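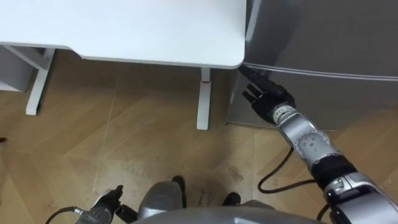

Fridge door and right arm: progress to the end of February

Hello again from the Havthorpe workshop! The big push since my last report has been the fridge. The five-fingered hand on the right arm can now get its fingertips onto the edge strip of the door, up at the end by the corner of the white table, and that corner has caused me no end of bother (the elbow kept wanting to go through the tabletop). I've logged 268 reaches so far and 162 of them landed on the strip. Pulling the door open is the next job, so please don't expect a cold drink just yet.

Money

Spent to date: £2,353. The Verkach wrist bearings cost more than I'd budgeted, but I saved a bit by making up the cables myself. They still hang in big loops off the arm and I want them clipped in before we go any faster.

Still to do

Left arm stays parked until the right one is reliable. I've got 3 spare finger tendons left and would like to order more from Hestero, if you're happy for that to come out of the parts line. Let me know and I'll send the quote over.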